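Sorting out the snack stash (and keeping crackers crisp)

Posted 8 Aug 2021

I've had a run of emails about pantries lately, mostly from people who are sick of finding half a packet of stale something at the back of the shelf. I hear you! Our pantry in Nerthorpe is the width of a broom cupboard and the door doesn't shut properly in summer, so I've had plenty of practice with soggy biscuits. These are the bits and pieces that have stuck with us over the years, in no particular order.

First job is to get everything out. I mean all of it, the muesli bars in the car and the packets in the schoolbags too. Spread it somewhere flat where you can see the fronts of the packets. I used to do one shelf at a time and I'd end up with three open bags of pretzels because they lived on different shelves and had never met. If you've got a floor and good knees, use the floor.

Then sort by how fast a thing goes off once it's opened, and forget about whether it's sweet or savoury. Plain crackers and rice crackers go soft quickest in our house, then chips, then anything with a chocolate coating (which mostly melts before it goes stale). The quick ones go at eye level at the front.

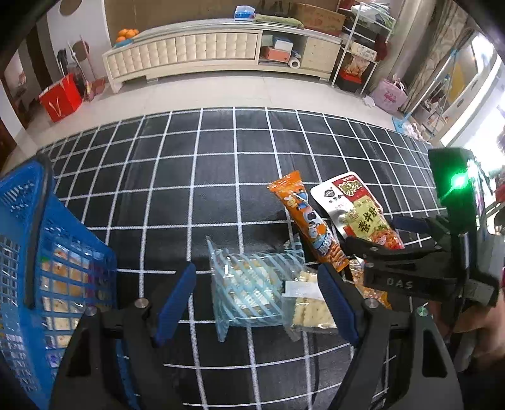

Crackers in a clear wrapper, and a blue basket with packets in it.

Baskets beat tubs for the unopened stuff, in my view. I bought a stack of lidded tubs years ago and the kids would not put a lid back on if you paid them. An open plastic basket slides out like a drawer, and you can give it a rinse in the laundry sink when the crumbs build up. Measure your shelf before you buy, and measure the depth as well as the width. I've still got two lovely baskets that stick out past the edge of the shelf and catch my hip every time.

Opened packets are another matter. Pegs are fine for a day or so. After that I tip the crackers into a jar with a rubber seal – an old pasta sauce jar will do if the lid is still good, and you can get the garlic smell out by leaving it overnight with a spoonful of bicarb and some warm water. Dry it properly! I once put a whole sleeve of water crackers into a jar that was still a bit damp and we had cracker porridge by the weekend.

If they've already gone soft, don't bin them. Lay them on a tray in a single layer and put them in a low oven for five minutes or so, then let them cool on the tray with the door open. They'll still feel bendy when they come out and crisp up as they cool. This works on plain crackers, rice crackers and corn chips. It does not work on anything with cream in the middle, as my daughter will tell you.

Robel Shiferaw wrote in from Badisthorpe to ask about labels. He'd bought a label maker and then couldn't get the tape to stick to his jars. Try wiping the glass with a bit of metho first. Or do what I do and use masking tape and a marker, and write the date you opened it. I don't write what's in it, I can see what's in it.

A word on the Asian grocer haul, which is a weakness of mine. The small foil packets are brilliant for lunchboxes but they slide all over the place and end up under everything, and if you can't read the front you forget what you bought. I stand mine upright in an old shoebox, like records, with the spicy ones at the back where small hands don't reach. Look for the date before you file them, too. It can be on the back seam or along the top edge, and the day and month aren't always in the order we're used to.

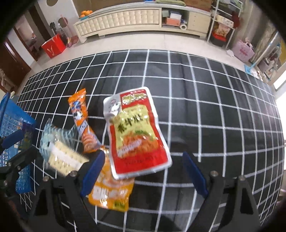 The loose packets. Red and yellow foil pouch on top.

Weighing is handy if you portion your own. A 200 gram bag of nuts does us 8 little containers at 25 grams each, and I do them all at once while the kettle's on. Femke Cuypers swears by paper bags for this and says they're less washing up, but she hasn't met my son's schoolbag.

Last thing is moths. If you see one, check the flour and the birdseed before you blame the biscuits. Wipe the shelves with vinegar, get into the peg holes with a cotton bud, and put any new flour in the freezer for a few days before it goes in the cupboard. Bay leaves have never done a thing for me, but my aunt had them on every shelf and I wasn't going to argue.

Next time I'll get to the spice drawer, which is a disgrace.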